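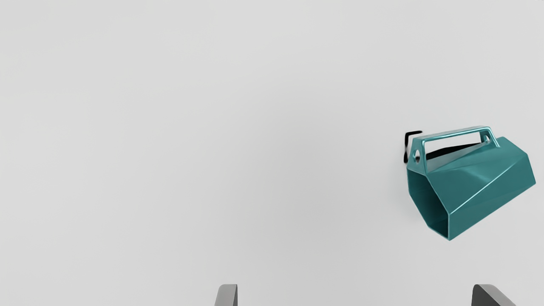

Where we've got to with the grasping examples

November 13, 2019

Hello Soon-im,

You asked for something shorter and less stiff than the last report, so I've written this one the way I'd tell you over the phone. The proper spreadsheet will come separately from Marta, with all the spending in it.

The short version is that collecting is going well, checking is going slowly, and we've had one nasty muddle with the object names that cost us a good chunk of the month. More on that further down!

What we've collected

We now have 2000 saved attempts in the simulator, all with the single arm and the two-finger gripper. An attempt is one go at one job: the arm starts somewhere, one of us steers it to the object, the fingers close, and it either lifts or it doesn't. Each one is stored with the views, the joint positions and a line of plain English saying what the arm was asked to do. When we wrote to you in September we were still arguing about how long that line should be. We've settled on one short sentence, written before the attempt starts, so that nobody is tempted to describe what they ended up doing instead of what they meant to do.

Yaroslav Mykhailiuk and Nadiia have done most of the steering. (The other Yaroslav, Chornovol, has been on the software side, and yes, we have all been sending each other's messages to the wrong one.) Nadiia is much the quicker of the two, but her early attempts were so smooth that the learner had hardly any examples of putting a mistake right. We've asked her to begin some runs with the gripper well off to one side, or pointing at the wrong bit of table, and then bring it back. She hates it. It has made a real difference to how the trained arm behaves when it drifts.

The setting

We've kept the room very plain on purpose. White tabletops, pale grey walls, hardly anything lying about. I know you wondered at our last meeting whether that was too easy, and I wondered the same, so I'll say where I've ended up on it. With a busy table we couldn't tell whether a failed grasp was down to the shape of the object or to the clutter next to it. With the plain one we can. Clutter is in the plan for the next stage, and Chornovol already has the Lytvynenko shelf layout loading without falling over.

What we have been varying is where things lie and which way round they are.

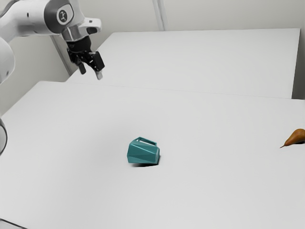
The teal faceted one with the squared-off handle has turned out to be the most useful object we own, and also the most annoying. When it's on its side there are two sensible ways to take hold of it, by the body or by the handle, and our two operators don't agree. Mykhailiuk goes for the handle nearly every time. Nadiia goes for the body. If we feed both lots in together the trained arm aims for a point between the two and closes on very little. For now we tag each attempt with the kind of grasp used, and the learner copes a good deal better with that than I expected.

The pear is the opposite. Everyone takes hold of it the same way, round the middle, and the only trouble is the brown skin against a dim light setting, where the wrist view loses the edge of it. We've turned the lights up a bit for half the runs and left the others as they were.

The naming muddle

Right, the embarrassing part. The object set we got through Furnum came with its own list of names, and Jamix (our labelling tool) had another list from the older project. For a while both were live. The same object could be saved under either name depending on who had opened the session, and the instruction line picked up whichever one it found. So the learner was being told to fetch two different things and shown one.

Marta spotted it when she was going through a batch by eye. We've gone back and put it right in 48 sessions, by hand, which was as dull as it sounds. There are 16 still to do. I don't want to count any attempts from those towards the agreed total until they're clean, and the 2000 I gave you above leaves them out.

Checking

Every saved attempt gets watched through once by someone other than the person who steered it. That's slower than I promised you. Marta manages some 100 in a good day, but she isn't on this full time, and the rest of us are worse at it. I'd like to move a little of the travel money across to pay for more checking hours, if you're happy with that. The Bavine trip can be done as a call.

What's next

First the leftover sessions, then the shelf layout, then a second batch with more than one object within reach. I'd also like to have a proper go at jobs where the right answer is to leave the thing alone, such as when it's too close to the edge of the table for the fingers to get round it. We have very few of those and I suspect we need a lot.

If you want to see the trained arm running, Chornovol can share his screen most mornings. It still misses, and it's slow coming down the last little bit, but you'll get a fair idea of where the money has gone.

Let me know about the travel money when you can, and I'll hold off booking anything until I hear from you.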